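Home | Notebook | Recipes | Kit | Contact

Glaze notebook, March 2023

6 min read

Picking up from the last page, which had tea on it. Sorry Brahim, you'll need to ask me what the copper numbers were, I can't read them either.

Main job this month is the gray. The Besov restaurant order wants a matte slate gray on the outside of the bowls and gloss white inside, and the line between the two has to be clean. Gray we have. White we have. The two together on one pot is where it all goes wrong.

What we know so far

Base gray is the old Heitmann recipe, the one in the red binder, with the cobalt cut way down. Caroline Okoth mixed the first bucket and it came out blue. Not terribly blue, but blue next to the sample tile, and the client has the sample tile. Second bucket: more iron, a pinch more manganese, cobalt down to almost nothing. Better. Third bucket we forgot to sieve twice and it was full of specks. Kind of liked the specks. Not what was ordered.

Settling is bad. Leave the bucket over lunch and there's a brick at the bottom. Epsom salts dissolved in hot water, a spoonful at a time, stirring in between. Do NOT tip the whole cup in like I did, it went to custard and then we had to thin it and then the thickness was off for every pot in that batch.

White is easier. Shop-bought opacifier, same clear as always. It crawls if the bisque is dusty. Wipe the pots. Wipe them again. Sponge, clean water, let them dry over night, don't glaze the same afternoon even if you are behind.

Test tiles

53 tiles through the small kiln now. Far too many, but the first lot were all labelled in underglaze pencil that burned off so we lost them. Use the iron oxide wash and a thin brush for numbers, on the back, near the foot. Please write the bucket letter as well.

Things I can say from them:

Gray alone, thin coat: brown at the edges, breaks on any ridge. Looks cheap.

Gray alone, thick coat: nice, dry, even. Bit like a chalkboard. This is what they want.

Gray over white: pinholes, and a greenish halo where they meet. No.

White over gray: runs. Pulled a drip down past the foot on tile G and glued it to the shelf. No, no.

Butted up with wax between: the winner so far. Thin line of bare clay shows at the rim, but it's tidy and the client said on the phone she likes it. Asked her to put it in writing. Nothing yet.

Wax resist: the Vindisia stuff goes on smoother than ours but takes longer to dry. If you rush it the glaze creeps under. Two coats, thin. Brush gets ruined either way so use the bad brushes from the jam jar, not my good one. You know who you are.

Firing

Cone 6 in the big kiln, slow up to red heat, then normal, then a slow cool at the top end. The slow cool makes the matte matte. Without it the same gray comes out with a greasy half shine, nobody's favorite. Programmed hold as well, short one. Longer hold on the third firing flattened the texture and we got runs on the white inside, pooled at the bottom of the bowls. Pretty but the spoon drags on it.

Top shelf is cooler than the middle, still. New elements didn't fix it. Put the gray-only pieces up there and the two-tone ones in the middle. Bottom shelf I don't trust for anything but tests.

Cones on every shelf please, not just the one by the spyhole. The controller says one thing and the cones say another and I beleive the cones.

Opened too early once. Heard the pinging from the doorway. Lost a stack of side plates, all dunted, clean cracks right across. Leave the lid shut. Go home.

Glossy white against flat gray does look good when it works, I'll give them that. The white seems brighter and the curve of the pot reads better. On the bowls that came out right, you get a soft shadow rolling round the inside and nothing at all going on outside.
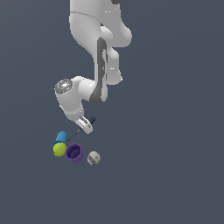 Shapes and foot rings

Bowl shape is settled. Clendus drawing, second version, the one with the rounder belly. First version had a sharp turn halfway up and the glaze went thin on it every time, brown line like a tide mark. Round it off with the soft rib before it stiffens. Also a rounder lip. The sharp lips chip if you look at them.

Foot ring: wider by a finger's width than the first ones, and burnish the bottom, they're going on wood tables. Sanding after the glaze firing is OK with the wet pad but it's miserable work and takes ages. Better to get it right at trimming.

Throwing weight up a bit. They were coming out thin in the wall and two warped into ovals. Brahim El Ouafi thinks it's the drying, not the weight. He has been turning them rim down after the first night and his are rounder than mine, so he's probably right. Everybody do that from now on. Plastic loosely over, not tight.

Handles on the sauce jugs, different story. Pulled handles crack at the top join. Score deeper, use slip with a bit of vinegar, dry slow. Attach when both bits are the same stiffness. I keep getting the handle too soft. Caroline's don't crack. Watch how she does it.

Cost and amounts

Quick sum on the back of the delivery note: materials to go into the full order come to $1,000 and that's without the firings. Clay is up again. We quoted before it went up. Lesson there, quote with a date on it.

Order more of: ball clay, the white stain, wax, kiln wash. Also big sponges, the ones we have are crumbling into the glaze and I keep picking yellow crumbs off pots.

Dust: masks on when mixing dry, no exceptions, and wet mop after, no sweeping. The good masks are in the drawer under the scales. If you take the last filter write it on the board.

To do before April

- 8 two-tone bowls, full process, one firing, all in the middle of the kiln. If they match, start the order proper.
- Fork test and lemon test on the gray. Matte glazes mark, and a restaurant will be hard on them. Leave a lemon slice on overnight and check for a pale ring.
- Dishwasher: run a bowl through at home every night, same bowl, keep a tile back to compare.
- Chase the written OK about the bare line.
- Re-wash the shelf with the drip on it. Grind first. Goggles.
- Write out the gray recipe neatly, with the water, and tape it inside the cupboard door.
- Find out who has the red binder.

Later, same page: binder was under the wedging table. Lemon slice is on tile P, by the window, please don't throw it away or clean it up. Bucket is labelled GRAY FINAL 2, ignore GRAY FINAL.

Related entries
Why the copper red went liver colored
Kiln elements: what we changed and when
Wax resist, five brushes later
Reclaim bucket rules
Trimming notes for wide bowls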